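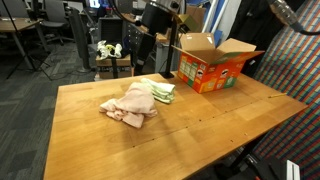
A table with towels and an open Pringles box.

Peltonen adds formula helper to its spreadsheet, but the fine print is long

7 Jun 2023

Peltonen has added a formula helper to its online spreadsheet, Hanik, and says the new tool will let office workers build reports without knowing a single function by name. Users type what they want in plain English, and Hanik writes the formula for them. That is the pitch, at least. The release notes tell a more modest story.

The helper works only on sheets with fewer than 4,000 rows. Go over that and the button turns gray, with no message to say why. Anyone who keeps a year of sales records or a decent-sized mailing list in one tab will hit the limit quickly, and those are the people most likely to want help with formulas in the first place.

Peltonen calls the cap temporary. It used the same word last October for the limit on shared folders, and that limit is still in place.

There is also the matter of what the helper can write. The release notes list the kinds of formulas it supports: sums and averages, lookups, date math and simple text cleanup. Nested conditions are "planned." Pivot tables are not mentioned at all. Most people who use a spreadsheet every day can already write a sum, and those who can't have had a toolbar button for it for decades.

Accuracy is harder to judge. Peltonen says the helper was tested on 2,000 sample requests and "performed strongly," but it has not published the requests, the results or a definition of strongly. A wrong formula in a spreadsheet rarely looks wrong. It gives a number, the number goes into a slide, and the slide goes to a meeting. Hanik does show the finished formula before it is placed in the cell, but a user who needed help writing it may not be in the best position to check it.

Then there is the price. The helper is included in the Team plan, which goes up by $4 per user per month at the next renewal. Customers on the Basic plan get a trial lasting 7 days, after which the button stays on the toolbar and opens an upgrade page. There is no setting to hide it.

Rival Dovgate, whose Pekska spreadsheet already has a similar feature, has gone a slightly different way. Pekska's version is free, but it handles only one column at a time and requires an internet connection even in the desktop app. Neither company explains in much detail what happens to the text users type into the box. Peltonen's privacy page says requests "may be retained to improve the service," with no time limit given. Offices that keep payroll or client data in their sheets should probably ask for something firmer than that before switching it on.

Admins can turn the helper off for a whole account, though the switch is under Labs and not under Privacy, where most people would look for it. It is on by default.

The update is reaching Team accounts now – Peltonen says the process will take several weeks – and no action is needed to receive it. The mobile apps will get the helper later. The company has not given a date.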